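4. Planning and Paying for the Work Cell

When we started writing up this project we meant to give the budget a short paragraph and move on, the way most papers in our area do. Then we began getting letters from other small labs asking what we had bought, in what order, and what we would leave out if we had to do it over again, and it seemed a shame to answer each of them separately and keep the answers out of print. So we have given the money its own section. Readers who only care about the learning results can skip ahead to Section 5 with our blessing, though we hope a few of you will stay!

4.1 How the budget was drawn up

The funding came in one piece, in February, with the usual condition that equipment be ordered inside the same fiscal year. We had already spent a good part of the winter making a list of everything we thought a teleoperated key-sorting and key-hanging cell would need, and the first version of that list ran to 58 separate lines. It was a lovely list. It had spare everything on it. It also came to a good deal more than the money we had, and Aileen Baluyot, who looks after purchasing for our group and has far more patience than the rest of us, sat down with us over several long afternoons and went through it one line at a time.

Her way of working was simple, and we have kept it for every project after this one. Each line was put into one of two columns. The first column held things without which no demonstration could be recorded at all: the arm, the gripper, the wrist camera, the operator's headset and controllers, the frame, the computer. The second held everything that would make the work nicer or quicker or easier to repair. The first column came to 37 lines, which surprised us, as we would have guessed it to be much shorter (small connectors and mounting plates add up in a way that is hard to believe until you see them written down). The second column was then ranked, and we bought from the top of it until the money was gone.

4.2 Choosing suppliers

We asked for quotes on the arm and gripper from two dealers, Lastix and Buschmann. Lastix came in lower on the hardware itself, and for a week or so we were quite sure we would go that way. Buschmann's quote was higher but included a longer service term and a loaner arm during repairs, and once we had worked out what a month of idle operators would cost us, the gap looked a great deal smaller. We went with Buschmann. We don't mean this as advice about either dealer. A lab with a second arm on the shelf might very sensibly have chosen the other quote, and we would probably have done the same in their shoes.

The framing was a happier story. We had put down money for a welded stand from Badmont, and then one of our students pointed out that bolted aluminum extrusion would let us move the rail and the hook rack whenever the task changed. We have moved them many times by now, and we're so glad we listened. The stand order was canceled before the deposit came due, and the difference paid for most of the brackets, the transparent panel, and a decent set of hex keys that has since wandered off to another room.

Camera mounts we printed ourselves. A printed mount is cheap enough that we stopped counting the material as a project cost, but the design time isn't free, and in hindsight we should have given it a line of its own. The first mounts blocked part of the view, the next ones flexed, and by the time we were happy we had used up 19 hours of student time that the budget knew nothing about.

4.3 What the task asked of the money

It helps, when planning purchases, to keep a picture of the actual work on the wall. A cell for moving pallets and a cell for handling keys share very few lines of budget past the arm. Keys are thin, they lie flat, the heads differ in color and shape, and some carry a plastic tag that swings about and gets between the jaws. All of that pushed us toward spending on the gripper and on what the operator can see, and away from reach and payload, of which we had more than we could ever use. Figure 4 gives the wrist camera's view of the cell, with one key held in the jaws, another on the table, and the operator wearing the headset on the other side of the panel.
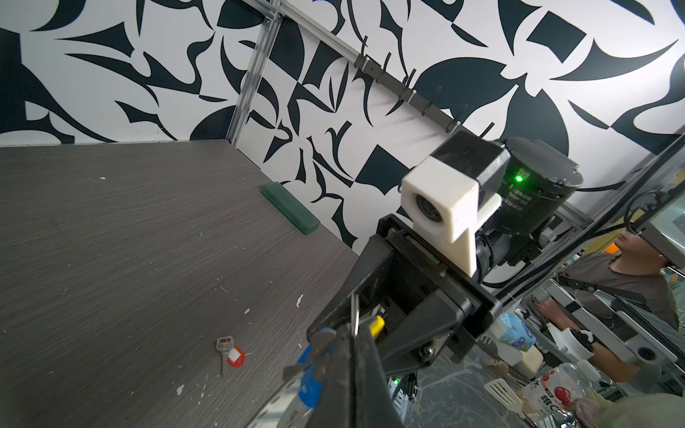
Figure 4. The key task as set up for teleoperation.

The same thinking applies to the small items, which we had treated as an afterthought. Hook racks, key tags, spare keys, tabletops that can be swapped for ones with a different finish: each is trifling on its own, and together they took up more of our running costs than any single repair. We would now set aside a fixed sum for props at the very start and let the people running the sessions spend it as they see fit, without a form for each purchase. Our forms, we are a little embarrassed to say, sometimes took longer than the shipping.

Software was the other place where we were caught out. We had planned to write our own session logger, then lost patience and took a yearly license for Ola, which handles the recording and labeling for us. It was the right call for a group our size, but it renews every year, and a one-time equipment grant is an awkward thing to pay a renewal from. Labs in the same position may want to ask early on which of their accounts is allowed to carry a subscription.

4.4 What we would change

We held back 20 percent of the budget as a reserve, against the advice of more than one colleague who thought it overly timid, and we spent every bit of it. Cables took a share, as did a second headset strap, and a replacement set of gripper fingers took the largest part. We would keep the reserve at the same size next time, but we would move the fingers out of it and into the first column where they belong. They wear, and the work stops when they do.

We would also buy the operator a better place to stand. The operator's side of the cell was planned last, with whatever was left, and it shows in our session lengths, which were limited by tired shoulders far more often than by anything the arm did. A full parts list, with the column each line was placed in and whether it was bought, is given in Appendix B, and Aileen has kindly agreed to let us include her worksheet alongside it.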